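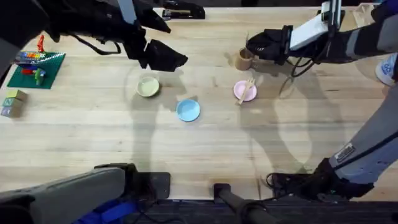 The ferry would stop running in November, my sister said on the phone, and if I wanted anything out of our father's house I had better come before then. After that it would be the long way around by Dubey, four hours with a trailer.

I told her there was nothing I wanted. She said to come anyway.

Print this story
E-mail this story

I drove to Cleltden on 19th April and parked behind the ferry office. The woman at the window sold me a round trip and asked if I was the one from 722. That was the number on our mailbox. It had never meant anything, there were not that many houses in all of Plinda, but the post office had handed out numbers one year and my father painted his on in barn red.

"I'm the younger one," I said.

"You got tall," she said, and pushed my change under the glass.

The crossing takes 17 minutes when the water is flat. I stayed in the car with the window down. A boy in a yellow slicker put blocks under my tires and walked back to the bow, where he stood with his hands in his pockets until we bumped the other side.
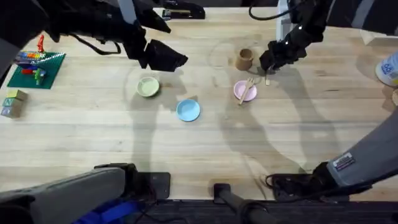

The House

My sister had the kitchen door propped open with a paint can. She had already done the upstairs. She had been working alone for a week and it showed in the way she talked, fast and starting in the middle.

"The stove goes to the church," she said. "The boat, I don't know. A man in Pormont offered 700 for it."

"Does it float?"

"He didn't ask."

We went down to look. It was upside down on the sawhorses where he always kept it, with leaves packed against the bow. I scraped at the paint with my key. Green, then white, then the gray he had used when I was small. I used to sit under that boat when it rained. It smelled the same under there, of mud and old rope, and I got my knees wet finding out.
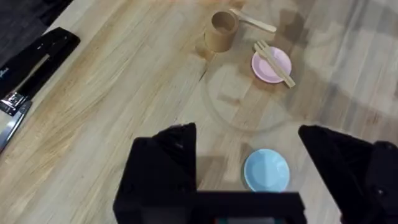
My sister waited until I came out. She brushed off my back with the flat of her hand, hard, the way our mother did it.

"He rowed over to see you," she said. "The first year you were gone. Did you know that?"

I said I didn't.

"He got as far as the landing. He had your address on an envelope. Then he bought some nails and rowed home."

I thought about it. I had been gone 29 years, and for most of them I had lived ten minutes' walk from that landing.

"What were the nails for?" I asked.

"The porch steps."

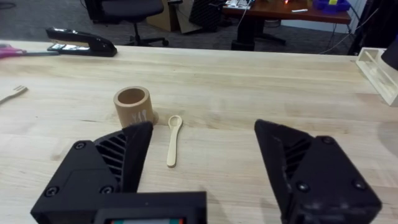
We ate standing up, cheese and crackers out of the sleeve, and she washed the knife and put it back in the box marked KITCHEN. The last boat was at six. I asked her to call the man in Pormont and tell him no. She wanted to know where I planned to keep the thing, and I said I would row it over and work that out when I got there.

"It'll leak," she said.

She went to look for a bailing can. I sat down on the porch steps to wait for her.

More stories
The Well at Plinda
Snow Tires
Two Rooms in Dubey
What the Dog Brought Back
Cleltden, Low Water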